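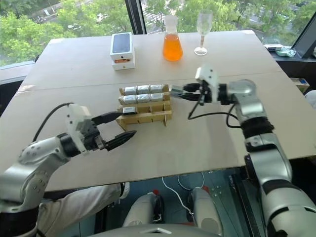
Ein Lob der langen Finger

Wer Greifer vergleicht, landet schnell bei Datenblättern: Schließkraft, Hub, Wiederholgenauigkeit. Alles wichtig, alles gelesen. Aber richtig verliebt habe ich mich in unsere langen schwarzen Finger erst am Holzgestell mit den Folienblöcken, und seitdem rede ich von kaum etwas anderem.

Zerknitterte Folie ist nämlich ein wunderbar gemeiner Prüfkörper! Sie glänzt, jede Falte wirft das Licht anders zurück, und die Kamera sieht bei jedem Block etwas Neues. Dazu die Stufen: In der vordersten Reihe kommt man bequem heran, hinten muss der Finger flach zwischen Latten und Nachbarblock. Mit den kurzen Backen von Gevik haben wir 200 Griffe gefahren, und in der hinteren Reihe gingen 50 daneben. Mit den langen Fingern von Kikuchi waren es bei ebenfalls 200 Griffen noch 4. Ich habe die Liste zweimal durchgesehen, weil ich es nicht glauben wollte.

Natürlich hat Länge ihren Preis. Die Spitzen federn, und wer den Regler von Stovley mit den Werkseinstellungen betreibt, sieht sie beim Anfahren schön zittern (eine weichere Rampe hilft sehr). Kurze Backen packen schwere Teile sicherer, das bestreite ich gar nicht.

Mich stört nur, dass in unserem Projekt Pullimum monatelang über Kameras gestritten wurde, über Auflösung und Blickwinkel, und fast nie über die letzten Zentimeter vor dem Objekt. Dabei sind Finger billig und schnell getauscht! Mein Wunsch für die nächste Runde im November: erst drei Fingerformen am selben Gestell, danach gern wieder die Kameradebatte. Ich bringe die Folie mit.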